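米利达奇高速公路东段路面及护栏整治工程完工

米利达奇(Milidach)8月讯 米利达奇道路养护公司宣布,连接阿松(Ason)与马克里斯(Makris)的高速公路东段路面整治工程已通过交工验收,恢复双向正常通行。工程全长14公里,工期5个月,施工期间采用夜间单侧封闭方式组织交通。

本次整治的主要内容为铣刨重铺沥青面层、重新施划边缘标线,以及对中央混凝土护栏进行结构检测。原有面层存在车辙和横向裂缝,局部路段平整度低于养护标准。施工单位铣除旧面层4厘米,洒布改性乳化沥青粘层油后,以同等厚度的密级配沥青混合料恢复至原设计标高。接缝采用热接方式处理,碾压完成后逐车道检测平整度、压实度和抗滑性能,各项指标均符合合同要求。

标线采用热熔型白色涂料,内掺玻璃微珠。匝道连接段在行车道两侧施划连续实线,不设车道分界虚线,车辆在该段须保持单列行驶,不得超车。
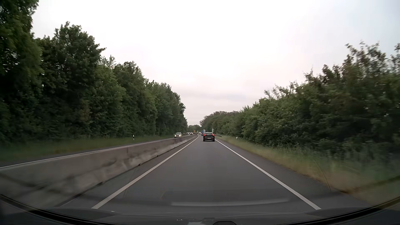

护栏检测与后续养护

中央护栏为连续式混凝土结构,本次未予更换。公司技术人员对全线1,788个检测点进行了外观检查、回弹强度测试和保护层厚度测量。结果显示,护栏主体强度满足防撞等级要求,表面浅色斑迹与褐灰色污渍属于外观问题,不影响承载和防护功能。个别检测点保护层偏薄,已列入下一阶段修补清单。

护栏底部的排水口已全部疏通。该类排水口间隔设置,用于排除靠护栏一侧的路面积水。落叶和细砂淤积后,排水能力明显下降,雨天易在标线外侧形成水膜。今后排水口清理将纳入季度养护计划,每年安排4次,雨季前另行加密巡查。

项目技术负责人萨桑·比塔尔(Sawsan Bitar)表示:“护栏的使用年限取决于内部钢筋的锈蚀状况,表面颜色不能作为更换依据。本次保留原有结构,把资金集中用于面层和排水,是依据检测数据作出的决定。”

检测数据由利拉里(Lillari)材料实验室复核,复核报告随交工资料一并归档。

通行提示

新铺面层开放交通初期,请驾驶人按现场限速标志行驶,与前车保持足够间距。货运车辆通过匝道连接段时应提前减速,避免在弯道前紧急制动。护栏修补将于夜间22时至次日5时进行,作业时封闭邻近车道,具体路段通过沿线可变信息标志发布。

关于米利达奇道路养护公司

米利达奇道路养护公司承担阿松至马克里斯高速公路的日常养护、路面检测及交通安全设施维护,下设路面、结构和排水三个作业部门。

媒体联络:米利达奇道路养护公司新闻处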